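Re-padding the fingers on the Nesel hand gripper

Quick notes from the Pamcombe bench, last update 13 June 2023. Ask Jhonatan Tello if stuck.

You need: grip tape, 2 mm hex key, isopropyl, lint-free wipes, sharp knife. Ten minutes if the old glue behaves.

When to do it — every 1,000 grasps, or sooner if the edges start to fray. Don't wait for parts to slip. Log says we went 237 over last time and it showed.

1. Fingers full open. Lock off.
2. Peel old tape from the top edge down. Slow. Pull fast and the glue stays behind.
3. Wipe both faces, let dry. Really dry.
4. Cut two strips the same lenght. Wrap over the top edge, press hard, no bubbles.
5. Trim anything hanging off the bottom. Loose threads get in the cameras view.
6. Check the screws while your in there. Snug, no more — the inserts are brass and the plastic round them gives up first.

Then test on a tray rim. Close, hold, lift, put down. Do 33 of them before it goes back to the Condori station.

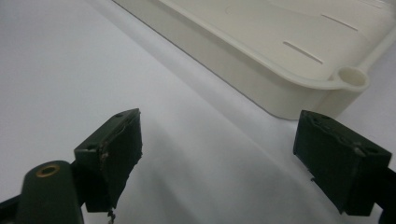 Can I re-pad just one finger?
Better to do both. New tape is thicker than worn tape, so the grip ends up off center and the part gets pushed sideways on closing.

Write the grasp count on the Prostero sheet when done. Old tape in the bin, not on the bench.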